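Wäschestapel mit zwei Greifern: Tipps für Ablauf und Software

Dunkle Wäsche ist für die Bilderkennung das unangenehmste Material im Haushalt. Schwarz, Marine und Dunkelbraun liegen im Tiefenbild und im Farbbild dicht beieinander, und die Kante, an der gegriffen werden soll, geht im Schatten der nächsten Lage unter. Ein paar Einstellungen, die sich bei uns bewährt haben:

Belichtung fest einstellen. Die Automatik regelt auf die helle Bettdecke und macht den Stapel zu einer schwarzen Fläche. Lieber die Decke ausbrennen lassen.

Die Segmentierung nur auf die oberste Lage ansetzen. Wer den ganzen Stapel in Einzelteile zerlegen will, bekommt bei jedem Durchlauf eine andere Zahl. Ein Streifenmuster weiter unten zieht die Maske gern zu sich, deshalb Flächen unterhalb der ersten erkannten Kante verwerfen.

Greifpunkte als Paar planen. Der zweite Punkt wird erst freigegeben, wenn der erste Greifer geschlossen meldet. Bei uns wartet der Planer 400 Millisekunden und rechnet die Kante dann neu, weil der Stoff beim Zufassen nachgibt.
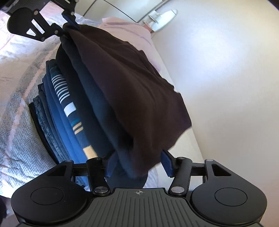

Kojo Gyamfi hält von der festen Wartezeit wenig. Bei dünnem Jersey sei sie zu lang, bei Jeans zu kurz, und er frage lieber die Bewegung im Kamerabild ab: Sobald sich die Stoffkante über 4 Bilder hinweg nicht mehr verschiebt, gehe es weiter. In Irngate laufe das so seit Oktober.

Das geht auch, braucht aber eine ruhige Kamera. Sitzt sie am Greifer selbst, muss die Eigenbewegung vorher herausgerechnet werden. Wer das nicht sauber hat, bleibt besser bei der festen Zeit.

Schräge Stapel zuerst gerade rücken oder die Stapelachse schätzen lassen. Unser Planer nahm anfangs an, dass Kanten parallel zur Bettkante liegen. Seit die Achse aus der Maske kommt, gehen deutlich weniger Griffe daneben.

Den Greifer aus der Maske nehmen. Schwarze Finger vor schwarzem Stoff werden sonst als Teil der Kleidung erkannt. Eine feste Schablone reicht für das Gehäuse, die Finger brauchen eine mitlaufende, die den Öffnungswinkel kennt.

Fehlgriffe mitschreiben – mit Bild vor dem Schließen, Öffnungsweite und Greifhöhe. Unser Ordner hat inzwischen 343 Einträge, und die meisten Änderungen am Planer stammen von dort.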